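3.2 Floor marking and the carpet as a working surface

The case for marking floors with coloured tape is usually made in a sentence or two. A line is put down, people see it, and things are put back where they belong. Hägglund's report on the Daketti stores takes this for granted, and so does most of the advice given to small offices that want a tidier room. We are less sure. The claim mixes up two things: whether a line can be seen, and whether anybody pays attention to it. Only the first is a property of the tape.

Our room had a grey speckled carpet, and yellow was chosen for the tape. The choice was not tested against any other colour. Yellow on grey is easy to pick out, and we have no quarrel with that. What we doubt is the next step in the argument, where a line that is easy to pick out is treated as a line that is easy to understand. A band that turns a corner might mean "keep inside", "keep outside" or "this corner goes here". The tape itself does not say which.

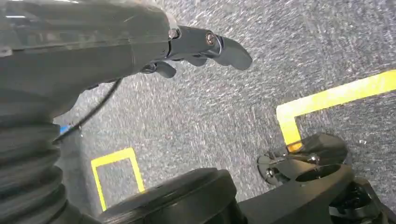 Figure 4. Yellow tape on the carpet, with a long band turning sharply into a short one.

Montecinos argues that corners do most of the work in a marked floor and that the long sides could often be left out. Her evidence is thin. It comes from two rooms, both with hard floors, and the people who used them had put the tape down themselves. They would have known what the corners meant with no tape at all. Still, the idea deserves a fair trial, as a full outline uses more tape and leaves more edge to lift.

Carpet makes the question harder. Tape makers tend to talk about smooth floors, and the handbook used at Skistis does the same, with 12 pages on concrete and a short note on "other coverings". Fibres give the glue little to hold. Pressing the tape down firmly helps at first, but we know of no good record of how long the help lasts on a floor that is walked over every day. The Karagiannis trial stopped after 21 days, in August, when half the staff were away. We would not build much on that.

The speckle matters as well. A mottled carpet hides crumbs, threads and small screws, and this is no doubt one reason such carpets are bought. In a room that is supposed to be kept in order it is a poor quality. A floor can pass a quick look and still be dirty. Where earlier authors scored a room as "clear" from the doorway, we suspect they were partly scoring the pattern of the carpet.
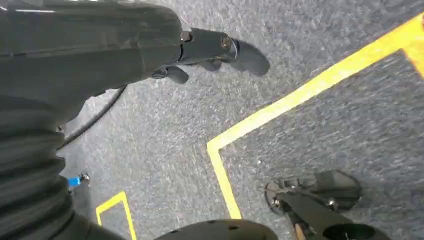

Straightness is another matter that gets more praise than it has earned. Hägglund gives extra marks to rooms in which the tape runs parallel to the walls, on the grounds that slanting lines look careless. Perhaps they do. He offers no sign that people put fewer things back in rooms with slanting lines, and his own table for Dorkilis, the least neat of his sites, shows nothing of the kind.

We have therefore kept three questions apart in what follows: whether the line could be seen, whether users agreed on what it meant, and whether they acted on it. Earlier work gives one score for all three. The first question is the easiest to answer and, in our view, the least interesting. Section 3.3 deals with the second.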